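Speaker notes, student project showcase
Slot: 30 minutes including questions. Talk slowly!

Opening (slide 1)

Hi everybody, thanks for coming out on 20 January 2022 when you could be home under a blanket. I'm speaking for the Dudari team, we're the after-school robotics club at Rarnlow, and tonight I want to tell you about the fruit task. Get a hand up from anyone who has ever dropped an apple. (Wait for the laugh. If no laugh, keep moving.)

So our job this year sounds tiny. There's an apple, there's a basket, and the robot has to put one into the other. I signed up thinking we'd have it done by winter break and spend the rest of the year teaching it to fold towels. Nope!

How we split the work (slide 2)

We have three groups: hands, walking and what we call bookkeeping, meaning whoever labels the attempts afterward. I started in bookkeeping and I'll defend it forever. We've logged 1135 attempts so far, and every one has a line in the sheet saying where the apple started, which basket we used and what went wrong. The "what went wrong" column is my favorite thing we've made.

Hands (slide 3, stay here a while)

The hand group's big argument was how wide to open the fingers before coming down. Too wide and the thumb catches the basket rim. Too narrow and you bump the apple, and then it's rolling, and then you're chasing it under the table. 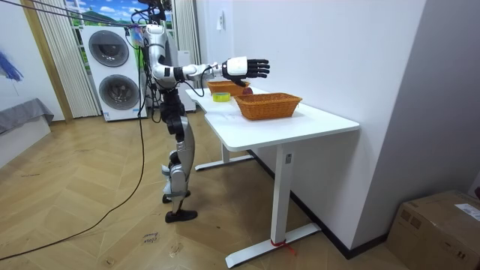
What helped was slowing the last bit way down. We also quit grabbing from the side and started coming in from on top, fingers a little bent. In our first 100 tries from the side we got around 30 good grabs, and I remember all of us being weirdly proud of that. (Pause, let them look at the photo.)

Walking (slide 4)

Quick one, the walking group has its own talk after the break. Just say that where the feet end up changes everything for the arm. A small step off and the reach is wrong. We tried the planner from the Karakaya handout and then wrote a simpler one ourselves, mostly so we could read it.

What's next (slide 5)

In April we're taking this to the Zetano meet. I'd love to have pears working by then (pears are awful, ask me later). If you want to join, bookkeeping always has room, and you don't need to know any code to start.

Questions. Repeat each one into the mic before answering. Sign-up sheet is by the door.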